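Leltumness Demonstration Collection: Frequently Asked Questions

What is the Leltumness collection?
It is a body of recorded examples from which a learning system is taught to handle small parts. It is run from the Flurnville site under the direction of Birgit Stüber. Each example is called an episode and covers one attempt at one task, from the moment the operator takes control to the moment control is released.

Who records the episodes?
Trained operators employed by the site. New operators complete 10 supervised sessions with Caradog Edwards before their recordings are accepted.

How many episodes are planned?
The target for the conveyor task is 2000 accepted episodes. At the close of September the store held 2426 recordings in all, including those still to be checked and those set aside.

What does the conveyor task involve?
The operator guides the robotic hand to a part on the belt, takes hold of it and places it in a bin. One part is presented at a time. Tasks with several parts on the belt are recorded under a separate heading and should not be mixed with this one.

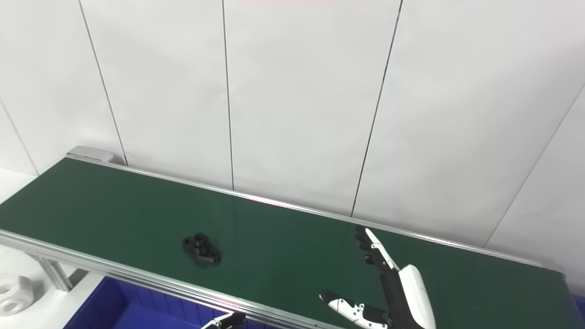

Page last changed: 2020-10-21

The hand should be open before it approaches the part, with the fingers spread and clear of the belt. Episodes that begin with a closed hand are returned to the operator.

Does the part have to lie in the same place each time?
No. Its position and its angle must be changed between episodes. Operators follow the placement sheet issued at the start of the session and do not choose positions for themselves.

Are failed attempts kept?
Yes, provided that they are labelled as such. A dropped or missed part is marked "not completed" and the recording is stored with the rest. Operators must not delete a recording on their own authority.

Who checks the labels?
Every episode is read by 2 reviewers working separately. Where they disagree, the matter passes to Qiuyue Du, whose decision is entered in the record.

May an operator pause during an episode?
A short hesitation is acceptable. If the operator needs to stop, the episode should be ended and a new one begun.

Are operators identified in the data?
Names are not stored. Each operator is given a code, and the list of codes is held by the site office.

Can outside groups use the collection?
Requests are considered twice a year. Applicants should write to Nuria Goicoechea, stating the intended use and the length of time for which access is required. The Boonchu recordings are covered by a different agreement and must be requested separately.

Whom should I contact about a fault in a recording?
Please send the episode number and a short account of the fault to Thongchai Kaewkla at the Flurnville site office.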